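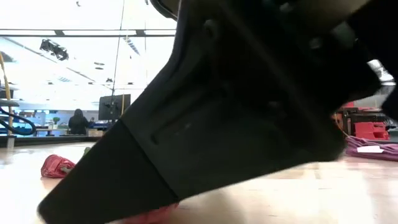
Sundside Adult Choir: progress report to the Gritico Fund, April

The choir now has 10 regular members, up from six, and most of them can find the right page. Your grant has paid for sheet music, a piano tuning (overdue, the tuner said, in a tone I won't repeat) and the hall rent through spring. We have spent some 300 dollars on photocopying, mostly of things we then decided not to sing. 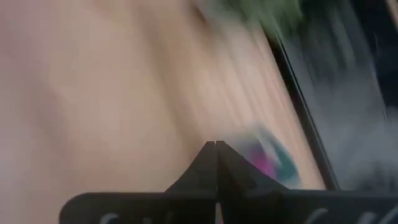

Will there be a concert this season?
We have the Hirvonen chapel for an evening in June, with eight songs planned and five of them ready to be heard by strangers.

The tenor problem continues. We advertised at the library and gained two more altos, both excellent - neither a tenor. Aatos Ikonen has moved down from the back row to help and now sings whatever line sounds loneliest.
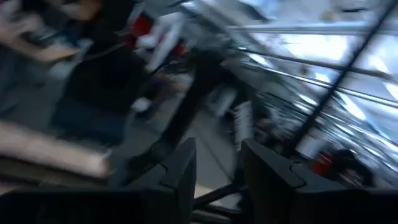
Aatos Ikonen would like it noted that he was promised this was only until the winter break, and that the Finnish piece is too high for him whichever line he takes.

We have lowered it a step. The remaining money goes to chapel rent and folders that close.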